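Teaching Boltgate to leave the fridge door alone: project report
Tatu Kimaro, 2019-03-05
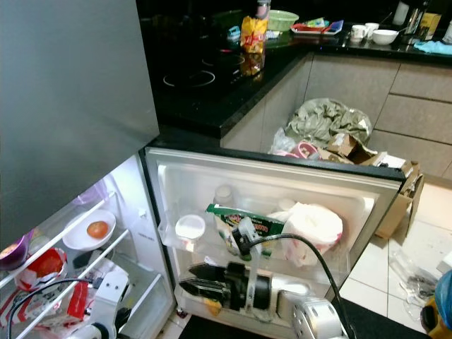

Right gripper at the door bin of the open lower compartment.

So my part of the project was the reach planner, the bit of code that decides how the arm gets to a thing on a shelf without whacking everything else. The rest of Boltgate (perception, base driving) came from the Lernulex group and I mostly left it alone.

In September I started with the dumbest version that could work: one box around the whole fridge door, keep out. Great for safety, useless for the door bin, because the goal was always inside the box! Then I split the door into a panel, an outer edge and a bin, each with its own collision shape tied to the hinge angle. That got me real plans, and also a planning time of 538 ms on a bad day. My target was 300.

Most of the time was going into checking the cable. I had modeled it as a chain of little spheres, way too many of them, and cutting the chain to six brought me under the target. I was so happy I ran it 300 times in simulation that evening -- and then found out I'd left the hinge angle fixed the whole time. Had to redo the lot.

Perception was the other headache. Clear plastic hardly shows up in the depth data, so the planner kept thinking the front of the bin was open air. My fix is a bit of a cheat: if we see the door edge, we add the bin from a stored model. It works for this fridge, and I have no idea about others.

Still to do: both arms planning together. Right now the left one just holds its pose.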